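Diapo 4 - ne pas lire, raconter !

Bon, là je passe au planificateur de saisie. Rappeler vite fait que chez Wemetti on avait Prover pour la perception et un planificateur maison derrière, et que les deux se parlaient très mal. Je prends l'exemple des chaussures parce que c'est celui qui m'a coûté le plus de soirées (sourire, pause).

La question à poser à la salle : par où on attrape une claquette en mousse quand l'autre est collée contre elle ?
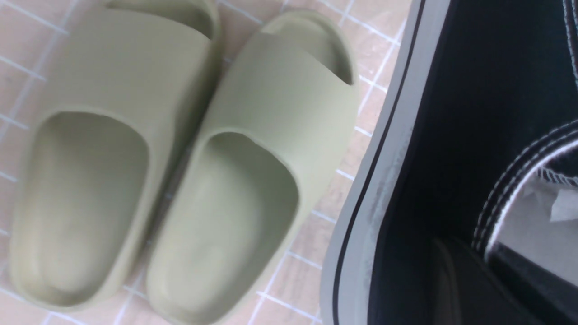
Vue poignet : deux claquettes côte à côte, une basket noire tout près à droite.

Insister sur le pli d'ombre entre les deux claquettes. Même couleur, même matière, donc un masque unique si on segmente trop grossièrement - et le planificateur vise pile au milieu, évidemment. La correction d'Obed Agbenyega : proposer 9 prises par masque, puis rejeter celles qui tombent sur une arête interne. Coût : presque 110 ms par cycle, on peut vivre avec.

Dire un mot de la basket, floue à cette distance : on baisse le poids des pixels flous, on ne les jette pas.

Si question sur les 400 essais : renvoyer à la diapo 7. Ensuite démo, boire un coup d'eau avant.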